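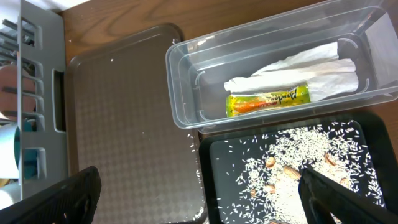 4.2 Target selection in granular clutter

Figure 3. Wrist camera view during the sorting task. Almonds are spread through uncooked rice on the black tray; the brown tray and the clear container stand beside it.

The selection module receives one wrist image and returns a single grasp target. It runs in two stages. In the first, a segmentation network labels each pixel as almond, grain, tray, gripper or background. In the second, connected almond regions are fitted with ellipses, and each ellipse is scored for reachability and clearance. The network was trained on 300 labeled images, all taken at our bench in the Ziltura lab. We did not use synthetic data.

Two properties of the view in Figure 3 shaped the design. First, the fingers take up part of the lower image in every pose. We mask them with a fixed template that is indexed by gripper opening, and any ellipse that touches the mask is dropped for that cycle. An almond at the lower border may therefore be skipped until the wrist moves. Second, stray grains are found outside the black tray, including on the brown one. An early version of the module treated the edge of the rice as the edge of the workspace, and it sometimes proposed targets on the wrong tray. The current version reads the workspace limits from the tray rim instead.

Clearance is computed along the closing direction of the fingers. Rice is allowed inside the closing volume, while a second almond is not. When two almonds lie close together, the planner tries 30 wrist angles and keeps the one with the widest gap to the neighbor. If no angle passes, the pair is moved to the end of the queue.

The planner, built on the Jullell motion library, keeps the wrist camera level until the final descent. During descent the image is no longer used for target selection — the fingertips are too close to the rice for the segmentation to be reliable — and control passes to the force loop described in Section 4.4.

Objects outside the task, such as the dish rack and the napkin and wrapper in the clear container, are left in place and labeled as background. We chose to train with household items in view because a cropped workspace gave us a network that failed when the trays were shifted. Retraining with the full image removed most of these failures. The remaining ones involve glare on the tray rim and are discussed in Section 6.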